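Reading order for the Ollinville books

26 June 2024

The Ollinville series has 13 novels, and the order on the publisher's list is the order they were printed. That is a poor order to read them in. Book four is set before book one, and book nine retells the middle of book six from the side of the clerk, Wenov.

I reread all of them this spring and kept notes. My method was simple: for each chapter I wrote down the season, who is mayor, and whether the Vellier bridge is standing. The bridge burns in book five. Any chapter that mentions crossing it dry-shod is either earlier than that or a mistake. There are two mistakes, both in book eleven.

The order I ended up with is 4, 1, 2, 3, 5, 6, 9, 7, 8, 10, 12, 11, 13. The only step I am unsure of is 12 before 11. Book twelve has the Akyol trial opening in August, and book eleven refers to a verdict, but the verdict could belong to the earlier land case. The text supports both readings.

Length matters too. Book six runs past 400 pages in the paperback, and reading nine straight after it means going over the same flood twice. I still think it works. Wenov's version changes who opened the sluice, and the details are easy to compare while six is fresh - the lamp, the missing key, the wrong date in the ledger.

I have not placed the short stories. Most of them name no mayor.
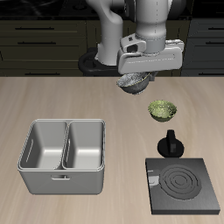

Commenting on the order, Marit disagreed about book four: it gives away who Wenov's father is, and she would keep it after three, where the author put it.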